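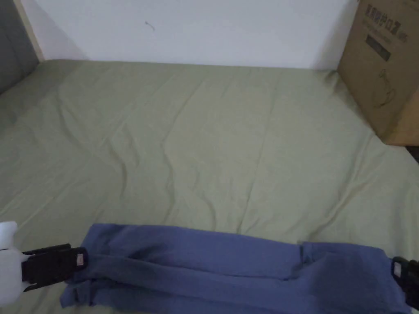 How often should I clean the finger pads? I do mine every Thursday before the first session, plus any time we've been folding something fluffy. Towels and knits are the worst for this (I love them as test items, I hate what they leave behind). A long piece of blue cloth stretched between the two black jaws over a bed sheet is my standard check after cleaning: pinch both ends, hold, and watch the cloth near the tips. If one end creeps, clean that side again before you touch any settings.

What do I clean them with?
A barely damp lint-free wipe, then a dry one. I used to use the strong stuff from the Fankhauser parts counter and it left my pads shiny and slick, so please don't copy me on that! Keep the wipe away from the little tags on the jaws.

The left jaw closes later than the right. Is it broken?
Probably not. Nine times out of ten it's lint packed in between the plates. Power down, open the jaw by hand, and go through the gap with a soft brush. Then run the zero routine on both sides, even if only one was acting up. I skipped the good side once and spent an evening chasing a mismatch I'd made myself.

What grip force do you run?
I start at 60 for sheets and thin shirts and leave it there for most things. 100 is the top of the scale on our controller, and I only go near it for heavy denim. If you need that much for a hand towel, go back to the cleaning question.

When do you swap pads?
Every 1000 closes, or sooner if the edge starts to curl. Lewis Cairns at the Skorkent site stretches his a lot further and says they're fine, but his are mostly picking up cardboard sleeves. Cloth is harder on them than you'd think. Always swap both sides together.

Which screws go where?
Short ones at the tip, long ones at the back. If you put a long one at the tip it'll bottom out and the pad will rock, and you'll swear it's tight. (Burgi Nägeli marked ours with a dab of paint, and I've been grateful ever since.)

Can I use the pads from the old Ziltthorpe kit?
They fit, sort of. The holes line up but the pad sits a hair proud, so you have to redo the zero. I keep 2 of them in the drawer for emergencies.

My zero routine stops halfway. Now what?
Check that nothing is in the jaws. Yes, really, a stray thread will do it. After that, reseat the cable at the back of the housing and try once more. If it stops in the same spot again, leave it off and message me or whoever's on at Erkham that day.

Last updated: January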